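Retail Packaging for Small Goods
Handout 6: Clear bags, hanging cards and closures

These notes go with the February session. Bring your ruler and the sample pack from Clelten, as both are needed for the exercise at the end.

1. Choosing the film

Most clear retail bags are made from polypropylene or polyethylene. Polypropylene is stiffer and clearer, and it crackles when handled. Polyethylene is softer, slightly cloudy, and stands up better to rough treatment. For light goods on a peg, such as buttons, beads or fishing floats, polypropylene is the usual choice. Heavy or sharp items need a thicker film, or a card insert to take the points.

Film is sold by thickness. Suppliers quote it in microns or in gauge, and the two are easy to mix up – check which one is on the quote before comparing prices.
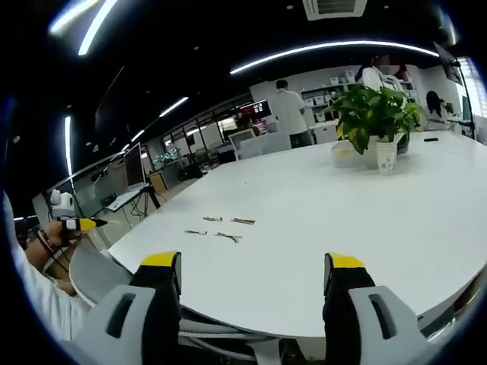

2. Measuring for a bag

Flat goods: take the width and add a small allowance on each side. Goods with depth: add the depth to both the width and the length, then the allowance. The flap is not part of the stated bag length unless the supplier says so. Hallmont lists it separately, Clelten includes it.

Worked case. A card measures 96 mm across and the product on it stands 8 mm high. Width plus depth is 104 mm. With an allowance of 6 mm in total, the bag should be 110 mm wide inside the seams. If that size is not stocked, go up to the next one.

3. Closures

Peel-and-seal flaps are quick and need no equipment. Customers can open and reclose some types, so ask whether the glue is permanent or resealable. Heat seals are stronger and show tampering, but each film has its own sealing range and test pieces should be run first. Stapled header cards are cheap and give good space for printing. Keep staples away from anything that could be scratched.

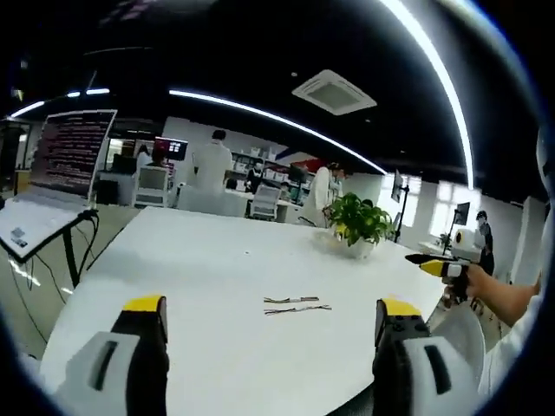

Two thin wires lying flat on a white tabletop.

4. Hang holes

A round hole suits a single peg. The wide "euro" slot fits most shop fittings and keeps the pack straight. Punch through the header and never through the part holding the goods. On heavy packs, add a clear patch behind the slot.

5. Exercise

Prarkico has ordered 662 packs of mixed hooks for its shop in Palacios. The hooks come loose and the buyer wants a hanging pack with a printed header.

a) Choose a film and say why.
b) Work out the bag size from the sample card.
c) Pick a closure and a hang hole.
d) The bags are sold in boxes of 96. State how many boxes to order and how many bags will be left over.

Show your working for b and d. Answers go in the tray before the next session.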